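Chapter 2
Rubbing Along: Why Things Grip and Slip

I learnt about friction at eighteen, on the wet steps behind the bus station in Elumley, with a tray of eggs in my arms. You can guess the rest! My landlady, Bezawit Alemayehu, made me write down what had gone wrong before she'd let me buy any more, and I suppose this chapter started there.
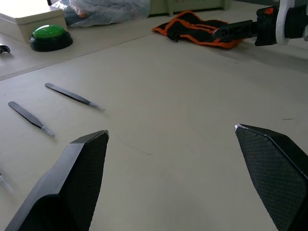
Figure 2.1 Crosshatched faces and a smooth, pale tabletop.

So, what is it that makes one surface hold on to another? We'll begin with a brick on a plank (dull, I know, but bear with me) and tip the plank until the brick slides. Then we'll swap the brick for a rubber boot and try again. Have a protractor handy, and do your own tipping before you peek at my results in Table 2.1.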